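Trotudau Table Listings: data card and readme

Text of secondhand table listings, with notes on what the sellers claimed about color and condition.

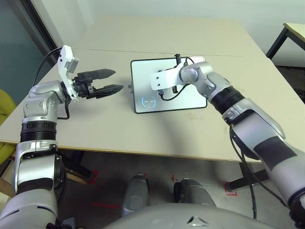
A beige tabletop, a color that sellers call cream, sand, oatmeal, natural or "light."

What this is

Trotudau is a collection of 3321 classified ads for used tables, all in English, all written by private sellers. Each row is one ad. You get the title, the body text, the asking price, and a set of hand-added labels for the color words and condition words the seller used. There are no photos in the download.

I put it together after reading one too many claims that you can learn what a piece of furniture is worth from its listing. Maybe you can. I doubt it, and after a long time with these ads I doubt it more. The data is here so other people can check.

Where it came from

The ads were posted on Hetard, a local classifieds board that has since closed its furniture section. The owner of the board let me keep a copy of the text once phone numbers, street names and sellers' names had been removed. I did a first pass with a script and then read every ad myself. The script missed more than I expected, mostly phone numbers spelled out in words. If you find one that got through, write to me and I will pull the row.

The board cut off ads at a fixed length, so body text runs up to 3000 characters. Very few sellers came near that. The ones who did were usually telling you about their divorce.

Files

listings.csv holds the ads. One row per ad, UTF-8, commas, quotes doubled.
labels.csv holds the color and condition labels, joined on ad_id.
disputed.csv holds the rows where the labelers could not agree.
changes.txt is the change log. Please read it before telling me a row has moved.

Columns in listings.csv

ad_id: a number with no meaning. Gaps are rows I removed.
title: as typed, including the capital letters.
body: as typed, minus personal details.
price: the asking price. Empty if the seller wrote "make me an offer." A price of 1 nearly always means the same thing, but I left it in, so filter it yourself.
reposted: yes if the same text had appeared on the board before.
month: the month of posting. There is no year in the file.

Columns in labels.csv

color_word: the seller's own word, lower case.
color_group: my guess at what that word meant. Treat this column with suspicion. "Oak" is sometimes a wood and sometimes a color, and plenty of sellers don't seem to know which one they are selling.
condition_word: the seller's own word or short phrase.
damage_named: yes if the ad names a specific mark, chip, burn or wobble. "Some wear" does not count.

How the labels were made

Bleddyn Parri and I labeled the ads separately, then compared. He is more generous to sellers than I am. Where he saw an honest attempt to mention damage, I often saw a dodge, and we ended up with 97 ads we could not settle. Those are in disputed.csv with both labels side by side. We thought about bringing in a third person to break the ties and decided that would only hide the problem.

We did not see the tables. That should be obvious, but I have already had one message asking how accurate the sellers were. I have no idea. The labels tell you what a seller said. They do not tell you whether "excellent condition" was true, and no amount of modeling will get that out of this file.

Things people have claimed about data like this

That longer ads get better prices. The file has asking prices only. What anyone paid is unknown, and asking is cheap.

That naming the damage builds trust and sells the table faster. I would like this to be so. Reposting is the closest thing here to a sign that a table didn't sell, and it is a weak one – people repost out of boredom, or to get back to the top of the page.

That "vintage" means old. In these ads it means brown.

That you can spot dealers posing as private sellers. Sampaio, an earlier and smaller collection some of you may have used, shipped with a dealer flag. I could not work out how it was decided and the notes that came with it don't say. Trotudau has no such flag.

Known problems

December is thin. The board was down for part of it and I don't know how many ads were lost.

Brutwood turns up as a maker's name in a good number of titles. Some sellers use it for any heavy, dark table, so don't use it to pick out a brand.

Measurements are a mess. Inches and centimeters are mixed, sometimes in the same sentence, and a few tables would be taller than the room. I have not corrected any of them.

Spelling is untouched. If you clean it up, please say so in whatever you publish. "Mahogany" alone will keep you busy for an afternoon.

What it is good for

Looking at how ordinary people describe things they want to get rid of. Testing a text cleaner on text that is really dirty. Teaching a class about why labels disagree.

I would not use it to build a pricing tool. I can't stop you, but if you do, leave my name off it.

Terms

Free for research and teaching. Keep this file with the data. Don't try to work out who the sellers were, and don't merge the ads with any other listing archive in order to do so.

Corrections

Send the ad_id and what you think is wrong. "The colors look off" is not a correction. Fixes go into changes.txt with the old value kept next to the new one, and removed rows stay removed.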